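Desk and Small Electrics Walk-Through, December
Upstairs office, Bindstead building
Filled in by Honeylyn Samonte

Same list as last time, with my comments typed in after each item. I've kept the OK / FIX / WATCH marks since everybody seems to like those better than the number scores (I do too, I could never remember if a 4 was good or bad). Anything marked FIX has a name next to it or it's mine.

1. Way in and way out

Door opens all the way: OK. Somebody moved the coat stand and the door finally swings back flat against the wall. Thank you!

Path from door to desks clear: OK. I measured the tight spot by the filing cabinet and got 42 inches, so there's room to get by with an armful of boxes.

Exit sign lit: OK.

Floor mat lying flat: FIX. The corner by the door has curled up again. I put tape on it for now but the tape is already losing. I'd like to just get a new mat, the kind with the heavy rubber edge, and I've asked Romaniuk if they still carry them.

2. Floor and cords

Nothing running across a walkway: OK, with a small grumble. The heater cord was stretched across the gap behind the door when I came in. I unplugged it and wound it up. If you want the heater on that side, use the outlet on that side, please.

Cords under rugs: OK, none.

Damaged cords: FIX. The desk lamp by the window has a nick in the cord close to the plug. I took it out of use and put a tag on it. Indau are coming to look at the wall outlets anyway and I'll hand it to them then. Please don't untag it, even if it's dark at 4 p.m. and you're desperate. There's a spare lamp in the supply closet.

Heater: WATCH. Works fine, tips off like it should when I tilt it. It still needs 3 feet around it and it keeps creeping up to the wastebasket.

3. The curved desk

This is the one I spent the longest on, mostly because it's the one everybody puts things down on.

Desk steady: OK. I leaned on both ends and it doesn't rock.

Surface: OK. No splinters or lifted bits along the front edge. I ran a cloth along it, which is my very scientific method.

Power strip location: WATCH. It sits up on the desk, on the near part, and I go back and forth on that. On the plus side the switches are easy to reach and it isn't down there getting kicked and collecting dust. On the minus side it's one cup of coffee away from a bad morning. My vote is to mount it on the side panel. Until then, drinks go on the side table, and I mean mine too.

Power strip condition: OK. Casing has no cracks, no scorch marks, both orange switches click on and off the way they should. I had my hand on it for a while after it had been in use and it wasn't warm.

Power strip cord: WATCH. The extra length is left in a coil. Spread it out when there's a lot plugged in, because a tight coil holds heat. Also it tends to wander toward the edge of the desk where a sleeve or a chair arm could grab it. A clip would sort that out and I have a bag of them somewhere.

Loose items: WATCH. Not a hazard exactly, just a pile waiting to grow. The cloth is fine folded, but keep it over on its own side and well away from the outlets. Same goes for the pouch and the small box. The clear container is the one I'd move, it's so hard to see against the wall that I nearly put my clipboard down on it.
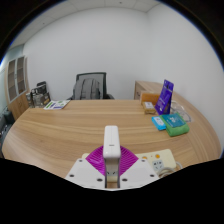
Item 3: curved desk, power strip at the near side, small items grouped on the right.

4. Chairs

Casters: FIX. One chair of the 2 by the window has a caster that pops out if you roll back too fast. It's turned around facing the wall with a note on the seat. Stosano sold us the set so I've written to ask for the part.

Height levers: OK. Both go up, both go down, one of them makes a noise like a goose but that's allowed.

5. Fire and first aid

Extinguisher: OK. Needle in the green, pin in, tag current. Bracket's a little loose, I tightened it.

Smoke alarm test: OK, and sorry about that to whoever was on the phone.

First aid box: FIX. We're out of the medium bandages and down to 4 wipes. I'll restock this week. If you take the last of something, write it on the card inside the lid!

6. Left over from last time

Window latch: done.
Shelf bracket over the printer: done, and I hung off it a bit to check.
Label on the breaker panel: still not done. That's on me.

To do before the next walk-through: door mat, lamp cord, chair caster, breaker label, bandages, and either a mount or a clip for the power strip and its cord. If you spot something I missed, pencil it on the copy by the door and I'll add it.

H. Samonte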